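September 10, 2024

Coding day 2, spouse visa letters. Me + Loan till lunch, Edgardo after.

246 letters in the set now. Plitirbridge batch finally in, scans are dreadful, half of page two missing on some. Loan rekeying the worst ones by hand.

Main problem still the income rule. Couples write "we don't earn enough" and we've no way to tell if they mean the threshold itself or the savings route. Code 6 was meant to cover both. Doesn't. Split it: 6a threshold, 6b savings, and anything unclear goes to Pascual, don't guess.

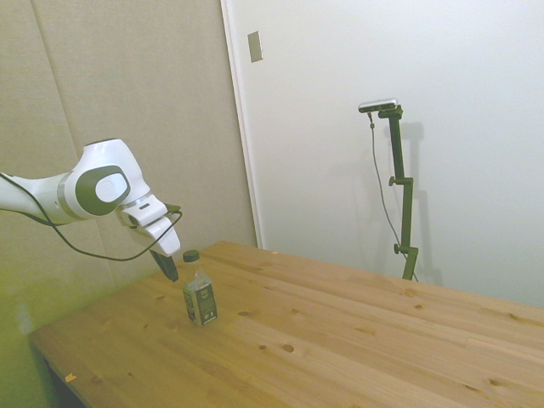
Also the kids. Eight letters so far where a child is a citizen and one parent is stuck abroad, and the MP's reply never mentions the child at all. Imani thinks that's the paper. I think it's a section of the paper. Argued, not settled. She's right that it is the bit people will remember.

Letter 1003 (old numbering, ignore the gap) - husband refused over one missing payslip. Keep for the opening if Florence gets consent. Florence to ring Stuseck office re consent forms, they've had them since begining of the month.

Agreement check me/Loan: fine on dates and outcome, poor on "tone of reply". Drop tone? Edgardo says keep but only three levels. Trying that on the Flosholm letters first.

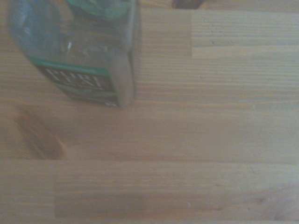
Water bottle on its side, Pure Life label.

To do
- rewrite codebook p. 4, both halves of code 6
- chase Chu for the appeal figures, third time of asking
- check whether fiancé letters count as spouse, we've been inconsistant
- Imani to draft the child section, short, no adjectives about ministers

Stopped at Flosholm letter 6. Pick up there.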